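## 4.2 Demonstration during the open day

The second part of our study was carried out in August, during the open day of the Atau laboratory. Visitors followed the simulated kitchen of Fadach on a large screen. 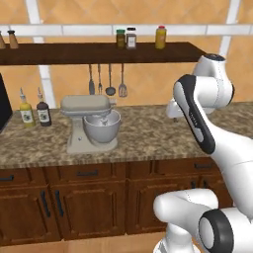

**Figure 3.** Simulated kitchen used in the demonstration, with the arm at the right of the mixer.

Consolacion Magbanua remarked after the first session that the visitors asked much more about failures than about speed, and that the programme should leave time for this. We followed her advice, and in the afternoon each run was stopped after the first error so that the cause could be discussed.

In total 34 visitors took part, in groups of not more than eight. Every group saw two tasks. In the first task the arm had to reach a named object on the worktop and stay near it without contact. In the second it had to take one of the jars from the shelf, and this was clearly the harder one, as the jars stand close to other containers. Of the 13 runs of the second task, the planner Brultavum completed eight.

The visitors wrote their expectation on a card before each run. Many of them expected the hanging utensils to be the main difficulty. In our logs, however, most of the stopped runs are connected with the approach to the shelf, where the planner chose a path too near to the wall. Wilfredo Agbayani repeated these runs the next morning with a larger safety distance, and the results are given in Section 4.3 together with those of the Naqvi planner.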